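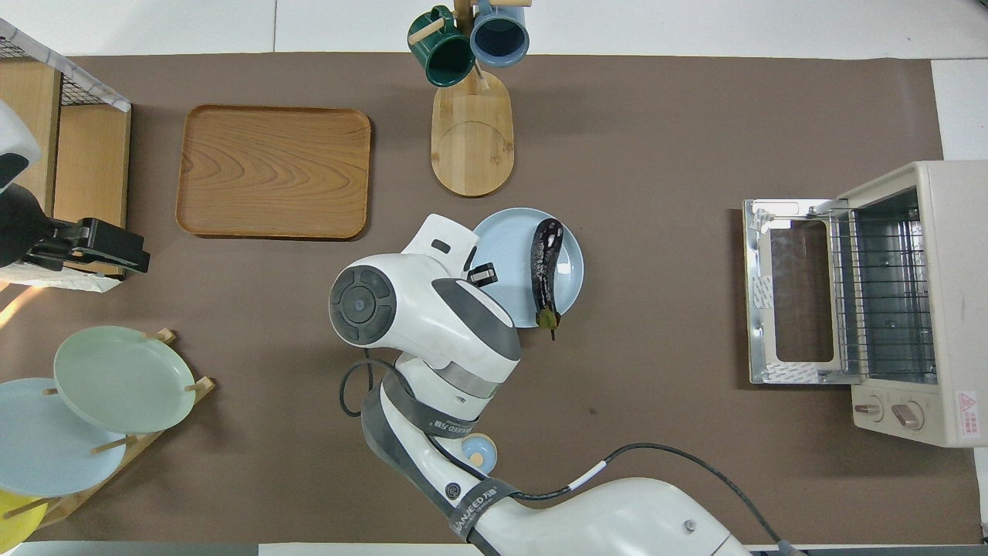 Eggplant season, and a few words about the small kitchen

July has come round again, and with it the eggplants from the Cultenthorpe allotments, which seem to arrive all at once every year and always a week before anyone is ready for them. I set the first one out on the blue plate when I got in, long and dark and very shiny, and it looked so handsome there beside the toaster oven that I was almost sorry to think of cooking it. Almost! It was supper by seven.

Several of you wrote after the last newsletter to ask how I manage eggplant without heating up the whole house, so I promised I would put it down properly this time. The toaster oven does all the work. The big oven in the Okholm kitchen takes an age to warm and turns the room into a greenhouse, and from June onward I hardly touch it. For one eggplant you want the little oven at 400 and a bit of patience.

Wash it, dry it well, and prick it all over with a fork – please don't skip the pricking, as I did once, and spent the rest of the evening scraping the oven walls. Rub it with a spoonful of oil and lay it on the small pan. Give it 20 minutes, turn it over, and then give it another 20. You want the skin wrinkled and the whole thing sagging in the middle when you press it with the back of a spoon. A fat one will need longer, and a long narrow one may be done sooner, so do keep looking in on it.

When it has cooled enough to handle, split it down its length and scoop the soft part into a bowl with lemon, a little garlic, salt and more olive oil than you think is decent. Mash it with a fork and leave it a bit rough. I like it on toast, and the toast can go straight into the same oven while it is still warm. For a crowd I start with 700 grams of eggplant, and that fills a good-sized serving bowl with some left over for lunch.

On the subject of the table itself, I have been meaning to say how much I like having the big brown mat down. It covers nearly the whole top, it wipes clean, and I can put a plate anywhere on it without worrying. The wooden tray lives there too, the one with the rounded corners and the lovely wavy grain, and I carry everything out to the porch on it when the evenings are fine.

The mug tree has stayed out as well, though I did think of putting it away for the summer. I am glad I kept it where it was. The green mug is for coffee and the pale blue one, with its dark blue inside, is for tea, and I get quite cross if I find I have mixed them up. It is such a small thing, but I do like reaching over for a mug in the morning without having to open a cupboard while I am still half asleep.

If you have a glut of your own, the shared table at Cultenthorpe is open from four in the afternoon all through the month, and you are welcome to leave whatever you can't use. Zucchini too, of course – there is always more zucchini. Next time I will write about pickling, and I would love to hear how you do yours, especially if you have found a way to keep the beans crisp.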